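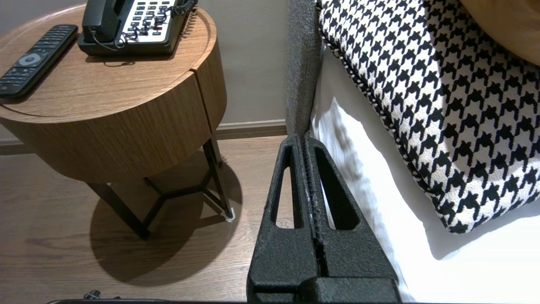

Round side table with drawer, desk phone and remote on top, bed to the right.

Marsden Bedside Set

Data card and README
Last revised 1st September

Summary

The Marsden Bedside Set is a collection of 446 photographs of bedside tables and the things people leave on them, with a short written record for each photograph. It covers guest rooms of the kind found in small hotels, rented apartments and spare bedrooms. The records say what kind of table is in the picture, what is on it, and how the things are arranged.

The set was put together at Marsden as part of the Usomora project, which looks at how furnished rooms are laid out and put back in order between stays. Bedside tables got their own set because they kept turning out to be the hardest surface in the room to write a clear tidying note for. They are small, they hold a mix of the room's own things and the guest's things, and most of the items on them have a cord.

What is in the package

README.txt – this file
photos – the photographs, one folder per room
records.csv – one row per photograph
items.csv – one row per item on a table
rooms.csv – one row per room, with floor, wall and bed notes
notes – free text written while the rooms were being recorded
terms.txt – conditions of use

There are 61 rooms. Some have one bedside table and some have two. Where there are two, they are recorded separately, even when they are a matching pair, and the column called side tells you which is which. Left and right are always given as seen by a person standing at the foot of the bed and facing the headboard. This is independent of where things fall in a photograph, so check the column before you rely on the picture.

Types of table

The table_type column in records.csv takes one of 7 values.

drum – round top with a closed round body under it
box – square or rectangular body with one or more drawers or doors
open – a top and legs, with or without a lower shelf
wall – fixed to the wall or the headboard, no legs
stool – a stool, crate or chair used as a bedside table
trolley – anything on wheels
other – described in the notes

Drum tables have a second column, base, which says what the body stands on. The one at the top of this page is recorded as drum with a base of metal, legs. It has a brown wood-grain body on thin, angled black legs, and the drawer front follows the curve of the side. The gap at the edge of the drawer front is the easiest way to tell a drum with a drawer from a plain one, as a good many of them have no handle on the outside. If no gap or seam could be found in any photograph of the table, the drawer column says unknown. It does not say no.

Finish is recorded by look only. We use wood grain, painted, metal, glass, stone look and fabric. The people filling in the records were asked not to guess at materials, so you will not find words like oak or veneer anywhere in the table. Floors are treated in the same way. A floor of brown planks is entered as wood look, whatever it may be made of.

Items

Each item on a table gets a row in items.csv. The main columns are:

item – plain name, such as lamp, phone, remote, book, cup, clock, tissues, glasses
color – main color, then any second color
zone – left, right, back, front or middle of the tabletop
over_edge – yes or no
cord – none, tidy, tangled, hidden
belongs_to – room, guest or unclear

The over_edge column is yes if any part of the item sticks out past the rim of the table. Remotes are the usual case. They are long and tables are small, particularly the round ones, and a remote laid down at an angle often ends up with one end hanging out over the floor. The black remote in the opening photograph is entered as yes for this reason.

Phones are recorded as a single item with the handset and its cord included. A handset lying off its base gets a note. For the cord column, tidy means the coils hang or rest clear of the buttons, and tangled means they cross over the keypad or over themselves. The phone in the opening photograph has a black handset resting across the top and a coiled cord looping over the white keypad panel, so it is tangled. The power or line cord at the back of a phone is not covered by this column and is not recorded at all.

The belongs_to column was filled in from the rules in the notes folder, which treat phones, remotes, lamps and printed cards as belonging to the room, and books, chargers, glasses and medicine as belonging to the guest. Cups and pens are unclear. These are rules of thumb and no owner was ever asked. Please don't use this column for anything that matters to a real guest.

Layout labels

Each record also has a label for the whole tabletop.

ready – everything on the table is where the room's layout sheet puts it, cords tidy
nearly – right items, but at least one is turned, tangled or over the edge
used – guest items present, or room items missing
bare – nothing on the table

A table with only a phone and a remote on it will mostly be ready or nearly. The usual layout sheet asks for the phone at the back with its cord clear of the keys, and the remote beside it, straight, with both ends on the tabletop. Several rooms use a different sheet, under which the remote goes on the desk or in the drawer. The column called sheet in rooms.csv gives the version for each room, and the sheets themselves are in the notes folder as plain text.

We kept nearly as a separate label after a good deal of back and forth. For most purposes it can be folded into ready. It was wanted by the people writing the tidying notes, because the fixes it calls for take a few seconds and do not need anything brought into the room.

How the records were made

Records were written from the photographs, with the layout sheet for that room open next to them. Each was then read through by a second person who had the photographs but had not seen the first record. Where the two did not agree, both values were kept, and the second one is in the column with _alt at the end of its name. There are 25 records with a disagreement in the layout label. Nearly all of those are between ready and nearly, and most of those concern phone cords.

Only what shows on the outside was recorded. Drawers were not opened. A tabletop photographed from one side may have small items behind larger ones, and these will be missing from items.csv if no other photograph of that table exists.

Changes

Version 3, called Ikadov in the file names, is the current one. It adds the drum type, which used to be counted under box. Anyone who has worked with the older files should map both values back to box before comparing numbers. The finish column was also cleaned up, and "wood" and "wooden" are now both wood grain.

Version 2 was released in February under the name Weninska. It added the cord and over_edge columns. The room numbers were changed at the same time, and a lookup file for the old numbers is in the notes folder.

Version 1 was used inside the project only.

Known problems

Round tables are harder to zone than square ones. With a square top, the left and right edges are plain enough, but on a drum an item can sit in two zones with equal right. The rule is to pick the zone holding most of the item, and to put back ahead of left or right if it is a tie. This was not followed in the earliest rooms and we have not gone back to fix them all.

Dark items are overcounted as black. Navy and dark brown remotes were probably entered as black in places.

Shadows under tables were twice entered as rugs. Both rows have been taken out, but there may be others. A dark shape under a drum table that has the same outline as the top should be looked at closely before you trust a rug entry in rooms.csv.

Bed linen is covered only by its main color. There is no record of whether the bed was made.

Use

The set may be used for research and teaching, and for writing or checking room layout notes. It may not be used to identify a building, a guest or a member of staff. Photographs with readable personal papers were taken out before release. If you find one we missed, stop using it and report the file name through the contact form on the Usomora project page.

Please cite the set as Marsden Bedside Set, version 3, Usomora project.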